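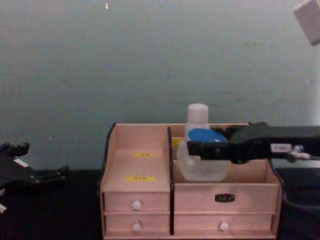 浅粉米色木制桌面收纳架，黑色包边

米尔蒂亚居民提案

米尔蒂亚居民提案（英语：Miltia Citizens' Article，当地人多简称“条目”或“蓝条”）是米尔蒂亚镇实行的一项直接民主制度。镇内任何登记选民只要征集到45个有效签名，就可以把一项议题列入镇民大会的议程，由到场选民当面辩论、当场表决。提案内容可以大到土地用途和学校预算，也可以小到一张长椅摆在哪里。它是米尔蒂亚公共生活里最有活力的部分，许多后来担任镇级公职的人，头一回在大会上开口，讲的都是自己的或邻居的提案。

该制度与镇议事会的常规议案并行。议事会由9名民选成员组成，负责镇政的日常决定，也可以自行向大会提出议案。居民提案不需要经过议事会批准，议事会只能在提案后面附上意见，无权删改正文，也无权把它移出议程。

名称

镇章程中的正式用语是“由居民提出的议程条目”，在会议通知上排在议事会条目之后，编号前加字母C。“蓝条”的叫法来自早年的会议通知：印刷时为了区分两类条目，居民提案那几页用的是淡蓝色纸。后来通知改为统一用白纸，叫法却保留了下来，直到现在，镇上的人谈起某件事还会说“给它上个蓝条”，意思是别再抱怨了，去征签名吧。

中文资料中又译作“公民条目”或“镇民动议”。后一种译法容易与大会现场的口头动议混淆，严格说来两者有明显区别：口头动议只能针对已经列入议程的事项，居民提案则是把新的事项放进议程。

背景

米尔蒂亚位于特里特河（Triter）中游，河东是老镇区，河西是斯塔勒尔（Stullell）。斯塔勒尔原本是围绕纺织厂形成的聚落，居民多为工厂雇员，合并入镇以后长期觉得自己的声音传不过河。当时能够决定大会议程的只有议事会，而议事会成员几乎都住在河东。斯塔勒尔的居民可以到会，可以投票，但他们关心的事情很少出现在议程上。渡口的照明、河西唯一一所小学的屋顶、雨季过后的泥路，都要等议事会有人愿意代为提出。

转机来自一座桥。镇里打算把连接两岸的步行桥封闭，改由上游的公路桥通行。对河东居民来说，这是一笔维修费的问题；对河西居民来说，却意味着孩子上中学要多绕很长一段路。封桥的决定以“日常养护事项”的名义由议事会单独作出，没有提交大会。斯塔勒尔居民在短短几周里收集到1620个签名，要求大会讨论此事。签名簿送到镇书记官的柜台时，书记官却找不到任何一条规定说明应当怎样处理它。

这份没有去处的签名簿成了整个制度的起点。议事会最终自愿把桥的问题列入下一次大会，步行桥得以保留，但不少人意识到，这一次的结果靠的是议事会的让步，下一次未必还有。

制定过程

起草章程修正案的是斯塔勒尔小学的教师哈丽雅特·邓利维（Harriet Dunleavy）。她没有法律背景，却有一项十分宝贵的本领，就是能把规则写得连小学高年级的学生都读得懂。据镇史资料记载，她的初稿只有一页纸，先在课堂上念给学生听，凡是学生问“这是什么意思”的地方，回家就重写。今天的章程相关段落仍然以短句为主，读起来清爽明快，在同类文件中相当少见。

初稿最引起争论的是签名门槛。议事会一方主张按选民总数的百分比计算，邓利维坚持用固定数字。她的理由写在随修正案散发的说明里：

“一个人应该在出门之前就知道自己要敲多少扇门。”

经过两轮协商，双方接受了45这个数字。说明书里还列出了征签的几种场合，例如教堂门口、球场看台和理发店，并且鼓励提案人跨过河去征签。这项鼓励后来变成了正式要求，即签名中须同时包括河东与河西的居民。很多人认为，这是整个制度里最漂亮的一笔，它让提案人从第一天起就得跟不同意见的邻居打交道。

修正案在韦根堂（Wiegand Hall）举行的镇民大会上通过。那次大会到场选民436人，是该建筑当时能够容纳的上限，晚到的人站在走廊里，由门口的传话人把发言一句一句往外转述。表决采用起立计数，前后数了两遍，两遍结果一致。

程序

征集签名

提案人先到镇书记官办公室领取签名表。表格顶端须写明提案全文，征签开始以后不得更改一字。若提案人发现措辞有误，只能重新领表、从头征集。老手们通常会建议新手先把草稿给几个完全不了解此事的人读一读，这个步骤虽然没有写进章程，却救过不少提案。

签名者须为镇内登记选民，每份提案只能签一次，但可以同时支持多份提案，包括内容互相冲突的提案。签名仅表示同意讨论，不表示赞成。这一点印在每张表格的底部，征签人也往往会主动提起，因为它常常能让犹豫的人拿起笔来。

核验

书记官收到表格后与选民名册逐一比对。字迹难以辨认的签名按地址核对，地址相符即视为有效。如有效签名不足，书记官应当通知提案人，允许其在截止日之前补交。春季大会的提案截止期在二月，秋季大会的截止期在七月。截止时间均为当日下午五点，以柜台上的钟为准。 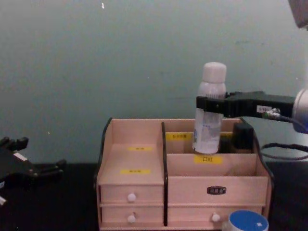 米尔蒂亚镇书记官办公室　镇民大会与选举事务科

公告与附注

核验通过的提案会编入会议通知，寄送到每一户。正文之后依次是提案人说明、议事会意见以及财务影响估算。提案人说明限一页，允许使用手绘地图，这在涉及道路和林地的提案中十分常见。有些手绘地图画得极为用心，连哪棵树下有积水都标了出来，在镇上颇受收藏者喜爱。

财务影响估算由镇财务部门撰写，只列数字与计算依据，不作评价。若提案人不同意估算，可以在大会发言时提出自己的算法。

预备会

大会之前会举行一场不表决的预备会，由提案人到场回答问题。预备会没有法律效力，出席与否全凭自愿，但它的气氛往往是整个过程中最热络的。来的人坐成一圈，谁都可以插话，茶水由当晚的提案人轮流准备。许多提案在预备会上找到了共同推动的人，也有一些提案人听完邻居的顾虑之后，决定在大会上对自己的提案提出修正。

辩论与表决

大会由主持人掌握时间。提案人首先发言，然后赞成与反对双方交替上前，每人发言一次之后，须等所有想发言的人都讲过，才可再次发言。修正案须以书面形式递交主持人，当场宣读，先行表决。修正不得改变提案的主题。例如，一份关于修缮球场围栏的提案可以改动围栏高度，不能改成修缮图书馆。

表决通常先用口头方式，主持人无法判断或有人提出异议时，改为举牌计数。涉及借款的提案须获得三分之二多数，其余以简单多数通过。

通过之后

获得通过的提案由议事会执行，议事会须在下一次大会上报告进展。报告环节排在议程最前面，提案人有权当场追问。早期的章程没有这项规定，有些通过的提案便无声无息地搁置了。补上报告条款的修正案本身也是一份居民提案，提案人是一对等了两个冬天也没等到路灯的夫妇。

未获通过的提案可以再次提出，但须隔一次大会。镇上有若干提案因此成了常客，其中关于允许在公共绿地养鸡的提案，每次重来都比上一次多写几句关于栅栏的内容，最终得以通过。

代表性提案

特里特河岸步道

步道提案把河西废弃的货运小路改成供行人使用的通道，是早期最有影响的提案之一。提案人原先只想清理一小段，好让老人能走到渡口。辩论中，一位河东的农户站起来说，既然要清，不如一直清到他的果园，他愿意让出靠河的一条地。修正案当场写成，当场通过。步道如今是两岸居民共同的散步去处，春天沿路开满野生的延龄草，十分值得一走。

图书馆晚间开放

该提案要求镇图书馆每周有一晚延长开放。议事会附注的意见是反对，理由为人手不足。提案人没有反驳这个理由，而是建议缩短一个使用率较低的上午，把时间挪到晚间，不增加任何开支。提案以绝大多数通过，后来周边市镇多有仿效。

会议通知的大字版

由一名视力衰退的退休邮递员提出，要求会议通知提供大字版本。这份提案在大会上没有遇到反对发言，从宣读到表决结束只用了极短的时间。主持人宣布通过以后，有人在后排喊道，干脆所有人都用大字版好了。次年起，通知的正文果然统一放大了一号。

除雪顺序

除雪提案把学校周边的人行道排到主要车道之前。它引发了制度实行以来最长的一场辩论，直到深夜仍有人排队发言。反对者主要是开店的商户，他们担心货车进不来；支持者多为家长。最后通过的版本对时段作了区分，上学之前优先清理人行道，之后转向商业街。该方案经过几次微调，沿用至今。

青年发言权

原有章程只允许登记选民发言。一群中学生请家长代为提交提案，要求允许未到投票年龄的居民在大会上发言，但不参与表决。为了回应“学生坐不住”的说法，他们完整旁听了前一次大会，并且整理出一份发言记录，比官方会议纪要还要详细。提案通过以后，大会前排设有青年席，关于公园、校车和自行车道的讨论从此生动了许多。

争议与批评

对居民提案最常见的批评是议程过长。提案多的季节，大会可能延续两个晚上，家中有幼儿或上夜班的人难以全程参加。为此，镇里后来引入抽签排序，使各类提案都有机会排在前面，并在韦根堂侧厅提供托儿服务。批评者认为这些措施治标不治本，并多次主张提高签名门槛，但历次提高门槛的修正案均未通过。

另一种意见关注措辞质量。由于提案全文不可更改，用语含糊的提案即使通过，执行时也可能引起分歧。书记官办公室现在为提案人提供格式咨询，工作人员可以指出歧义，但不得就内容提出建议。两者之间的界线并不总是清楚，例如“靠近学校”应当理解为多远，究竟属于措辞还是内容，至今仍有讨论。

还有学者指出，到场表决的方式更有利于善于动员的群体。支持者则回应说，动员邻居到场正是这一制度希望看到的事，而且跨河签名的要求已经在相当程度上抵消了单一街区的优势。两种看法在镇史论坛上来往多年，双方的文章都写得很认真，值得对照阅读。

文书与档案

自制度实行以来，所有签名表、会议通知和提案人说明均由书记官办公室保存。最初那本关于步行桥的签名簿也在其中，封面有水渍，内页大体完好。研究者可以预约查阅，签名者的住址部分会以纸条遮盖。

档案中最有趣的部分要数提案人说明。早期多为手写，有的用词庄重如祷文，有的则像写给邻居的便条。一份要求修理水泵的说明通篇只有一句话：“请来压一下试试。”该提案获得通过。另一份关于墓园开门时间的说明则附上了提案人家族几代人的扫墓习惯，写了正反两面，行距极密。

办公室还编有一份按主题排列的索引，分道路、学校、河流、建筑、动物、税费与其他。其中“其他”一类篇幅最长，收有关于钟声时长、南瓜比赛评判规则以及镇旗上那条河究竟应当朝哪个方向流的提案。

习俗

围绕居民提案形成了一些不成文的习俗。提案人发言时，附议者通常会坐在同一排；提案获得通过以后，提案人须请附议者吃一块馅饼，馅料不限。提案落败的一方则由对手请喝咖啡。镇上的面包店在大会当晚会延长营业，店内挂着一块小黑板，随时更新哪一条已经表决完毕，供没能到场的人打听消息。

斯塔勒尔小学每年为高年级学生举办模拟大会，沿用邓利维的课堂传统。学生自己征签、自己辩论，议题多为午餐与课间活动。学校承诺，凡在模拟大会上通过且校方有权决定的事项，一律照办。操场边的第二个饮水口便是这样来的。

参见

镇民大会
请愿权
创制权
韦根堂
斯塔勒尔步行桥
特里特河岸步道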